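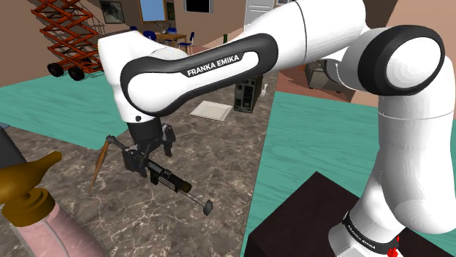
Simulated scores, real claims: a thread

Naima El Sherbiny
@naimaelsherbiny · May 8, 2024

1/ Read the Kevex paper on training arm policies in randomised rooms. The claim is that if you shuffle the clutter enough, the policy stops caring where it is. I have doubts.

2/ Look at what a "room" means here. A Franka arm holding a black tool over a marble floor, teal patches either side, a scissor lift by the wall, a table and blue chairs at the back. Fine, it's varied. Varied like what, though? I've never worked in a place like that.

3/ The headline number is 29 tasks. Go to the appendix and 17 of them share the same grasp with a different object name. I'd call that one task with a lot of props.

4/ Real arm results: 3 tasks, one lab, one operator. The operator also picked the start poses. It's in a footnote.

5/ The test I wanted: keep the arm, keep the tool, change only the floor. Then change only the lighting. They change everything at once, so you can't tell which bit helped.

6/ Someone will say Pestance did that last year. They did, with 2 floors, and the gain mostly went away on the second one. Kevex cites it and moves on.

7/ To be fair, the renders are good and the code runs. I had it going in an afternoon, which is more than I can say for Telletti.

8/ I'll rerun it in June with the floor held fixed. If the gap closes I'll say so here.

Home Explore Lists Profile

Search posts

Recent from this author
Ishida benchmark: who chose the baselines?
Success rates without error bars
Telletti install notes, part two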